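Gripper maintenance, or why I have stopped believing the schedule

The Grastel handbook says to inspect the finger pads every 200 hours. I have been looking after the hand-held gripper on our sweeping bench at Viltham since June and I would like to meet whoever arrived at that number. Hours of what? Hours squeezing a brush handle are one thing. Hours hanging on a hook while people argue about lighting are another, and the counter in the software adds them all up the same.

So I keep my own log, in a paper notebook, which Annelore Eichhorn finds very funny. It goes by sessions. After each one I wipe the fingers down with a dry cloth, check that both close on the centre line, and put a torque driver on the 4 screws that hold the finger mounts. If one of them moves, I write it down. If the same one moves twice, it comes out and gets cleaned and threadlocked. Last month it was the same wretched screw three sessions running, and the handbook has nothing to say about that beyond "ensure fixings are secure". Thank you, Grastel.

The other thing I don't trust is the self-calibration. You press the button, the fingers open and shut, a green tick appears. I once got a green tick with a finger visibly out of line. Now I do the tick and then I do it properly, which means running the job. Ours is a brush, a dustpan and some dried beans on a white table. The brush handle is round, so any slop in the fingers shows up as a brush that rolls in the grip the moment the bristles drag.
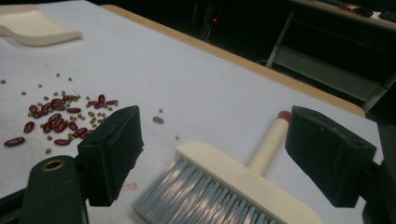
Aurelio Quintero wrote to say I was making work for myself, that he runs the same fingers on a bench at Skelholm, goes by the handbook interval and has never lost a session to a loose mount. He also thinks the brush roll has more to do with worn pads than with the screws, and that I should swap the pads first and see.

Well, maybe. I did swap them, partly to shut him up. The new pads came from Singhal and cost 70 pounds the pair, a remarkable sum for two bits of rubber. The roll got better for a few sessions and then came back, and when I checked the mounts there was my old friend the screw, a quarter turn out. I wouldn't call that proof. It is one gripper and one suspicious person with a torque driver.

What I'd like is for the controller to log grip cycles. It plainly knows them, because there is a number buried in the diagnostics page that goes up by one each time the fingers close. It stood at 594 when I fitted the new pads. I asked support whether it could trigger the service reminder and was told the hours counter was "the recommended metric". Recommended by whom, they didn't say.

Until then it's the notebook. The screw is getting a new washer next, and if that doesn't hold I'm going to have the mount off and look at the thread.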